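Chapter 4
Knits with Collars: The Polo Shirt

I put off writing this chapter longer than any other in the book. T-shirts are easy to teach, and dress shirts have a hundred years of laundry manuals behind them. The polo sits in between, and most of us learned to fold it by watching a parent do it badly (sorry, Mom!). My first paid job was in the linen room of a small hotel in Galtimholm, where the whole front desk wore polos, and I folded 800 of them before anyone told me I was creasing the collars. I'd been so proud of my stacks, too.

So let's start with what makes this shirt such a pest. The body is a knit, so it stretches and slumps and goes wherever it likes. The collar is stiffer than the body and wants to keep its own shape. Then there's the placket, the strip down the front where the buttons and buttonholes live, and that's stiffer again because it has extra layers in it. You've got three different kinds of behavior in one piece of clothing, and if you fold it as though it were all one thing, the soft part gives way and the stiff parts end up crooked.

In this chapter you will learn to

lay out a polo so that the placket runs straight
settle a collar that has popped up in the wash
choose between the Rimberg fold and the flat drawer fold
stack finished shirts without crushing the collars on the bottom

Words to know: placket, collar stand, collar fall, side seam, hem vent. They're all in the glossary at the back, but you'll pick them up as we go.

4.1 Before you fold anything

Take the shirt out of the basket by the shoulders. I know, everybody grabs the nearest bit of cloth and pulls, and I still do it when I'm tired, but a damp knit held up by one hem will stretch, and you'll spend the next five minutes patting it back into line. Hold both shoulders, give it one good snap downward, and lay it on something flat and bigger than the shirt. A table is best. A bed works fine and it's what most of my students use at home -- just smooth the cover first, or you'll be pressing its wrinkles into your shirt.

Don't worry about how it lands. Mine never land well.

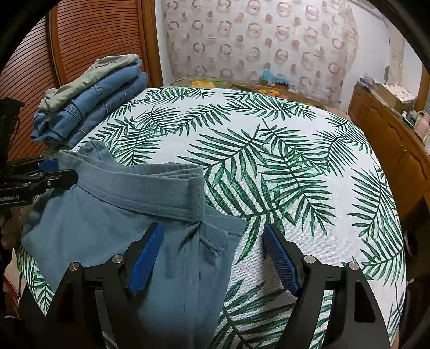

Figure 4.1 A polo before straightening, with the collar standing up and the front bunched. Find the placket first and work outward from there.

Your first job is the placket. Do up the top button and the bottom button (you can leave any in between), then lay one hand flat at the neck and draw the other down the front until the strip lies straight. Once it does, the rest of the front has something to line up with. Next comes the collar. Turn the fall down all the way around, starting at the center back and running your fingers out toward each point. If one point keeps flipping up, dampen your fingertips and press it for a slow count of six.

Only then do I touch the sides. Reach for the side seams, one in each hand, and ease them outward until the body lies flat. Ease, please! If you tug, the placket will wander off again, and you'll be back where you began.

Try it yourself 4.1

Pick 4 polos from your own closet, as different as you can find: an old one, a new one, a thick one, a thin one. Lay each out as described above and time yourself. Write down which part gave you the most trouble. When we ran this exercise in the September class, 9 people said the collar and the rest were split between the placket and the sleeves. Keep your notes, because we'll come back to them in 4.3 when we talk about fabric weight.

4.2 The Rimberg fold

With the shirt lying face up and straight, slide both hands under it at the shoulders and turn it over in one motion, so the buttons face the bed or table. Check with a fingertip that the collar is still down underneath. Now we can make the first fold.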